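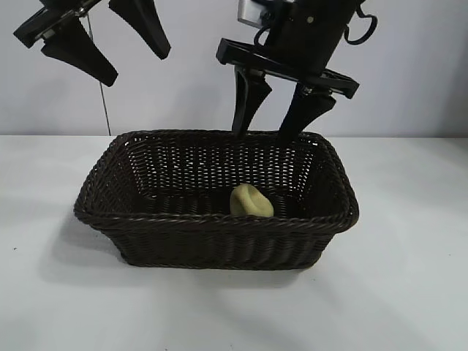 According to one reader of the previous version of this article, the term "semi-displacement" is used too loosely by yacht brokers, and the hull of the Stavumero should be listed as a fast displacement type. The entry below keeps the builder's own term and gives the hull form in full, so that either reading can be checked against it.

# Stavumero (motor yacht class)

The **Stavumero** is a class of semi-displacement motor yacht built by the Brukard yard at Vilten. The class was drawn for owners who wanted longer range than a planing yacht of the same length could offer, with a top speed above that of a full displacement hull. All boats in the class share one hull mould. Superstructure and interior layout differ from boat to boat.

## Hull and construction

The hull is moulded in glass-reinforced plastic, solid below the waterline and foam-cored above it. The forward sections are a fine V, which flattens towards a broad, slightly immersed transom. A shallow keel runs for most of the length and protects the propellers if the yacht takes the ground. Maximum beam is 7 metres.

Four watertight bulkheads divide the hull. The forward one is the collision bulkhead; the aftermost separates the engine room from the lazarette, where the steering gear is housed. Fuel is carried low down on the centreline, which limits the change of trim as the tanks empty.

The superstructure is also of glass-reinforced plastic, except for the radar arch and the hardtop frame, which are aluminium. Early boats had a bonded joint between deck and hull. Later ones are both bonded and bolted, after leaks were found at the forward end of the side decks.

## Machinery

Propulsion is by twin diesel engines driving fixed-pitch propellers through conventional shafts. Each engine is rated at 600 horsepower. An option with larger engines was offered for a short time and then dropped, as the gain in top speed was small and the extra weight aft spoiled the trim at cruising speed.

Range at economical speed is about 1,000 nautical miles with a reserve in hand. Range falls sharply once the hull begins to climb its own bow wave, and the owner's manual advises against long passages in the band just above that point.

Fin stabilisers supplied by Dreßler are fitted as standard. They work both under way and at anchor. In the at-anchor mode the fins move through a wider arc and draw more power, so one generator must be kept running.

## Accommodation

The usual layout has three guest cabins on the lower deck and a full-beam owner's cabin amidships, with crew quarters forward reached by a separate stair. The galley is on the main deck. In the alternative layout it moves below, and one guest cabin is lost.

## Variants

- **Stavumero:** the standard model, with an open flybridge.
- **Stavumero E:** enclosed upper wheelhouse; the lower helm is left out.
- **Stavumero S:** hardtop version without a flybridge, and with a lower air draught.

The S has the same machinery as the standard model and is slightly faster because of its lower weight.

## See also

- Semi-displacement hull
- Fin stabiliser
- Air draught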